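August 17, 2020

Second day of the paint drying tests. Set the humidity log going before coffee and it read high again, so I opened both windows and waited. The shop thermometer and the one Inmaculada lent me still disagree by 2 degrees. I am writing down hers.

The problem is the Randby glaze. On the July tiles it crawled back from the rim and left bare clay on the foot side. Patricio Miranda blames dust. I blame the wax, which I thinned too far, and possibly the water here, which leaves scale in everything. To settle it I am changing one thing per batch. Batch A is the old recipe, no changes. Batch B has the wax at full strength. Batch C gets distilled water and the old wax.
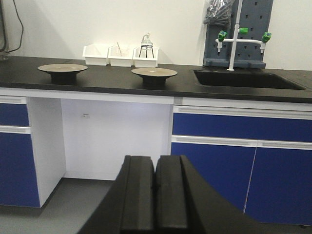 Turntables and white bins along the back of the counter.

Weighed out 500 grams of dry glaze for each batch. The Clumik scale drifts if it sits on for long, so I zeroed it between pours. Sieved everything twice. The second pass caught a few hard crumbs in B and I pushed them through with the rubber rib. Noted in the margin in case B behaves oddly.

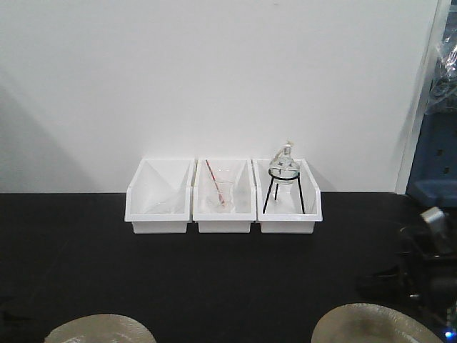

Dipping went slower than planned. A count of five in the bucket, then a turn of the wrist to shake off the drip, then onto the rack face up. I lost one C tile when it slid off the tongs and chipped a corner. It stays in the batch, marked with a pencil cross on the back. Seventeen tiles in all, counting the chipped one.

A went chalky first. B stayed dark along the lower edge well after lunch. C was somewhere between, though I had moved the rack nearer the window by then and should not read much into it. Tomorrow the rack stays put.

Inmaculada Manzano called at four about the Herrero kiln. The new element is in but the controller still reports a fault on the second ramp, so no firing until she has replaced the relay. That pushes the tiles back at least some 5 days. I asked her to keep the middle shelf for me. 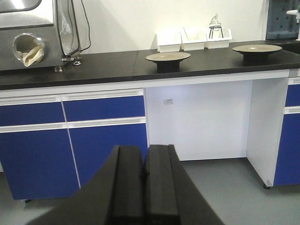

Long bench with a black countertop, blue cabinetry under it.

Washed the sieve and both buckets. Need more wax, pencils, a new sponge. Nolo has the wax in the small can only, so order two. Humidity at close was down a little from the morning. Windows shut, log left running.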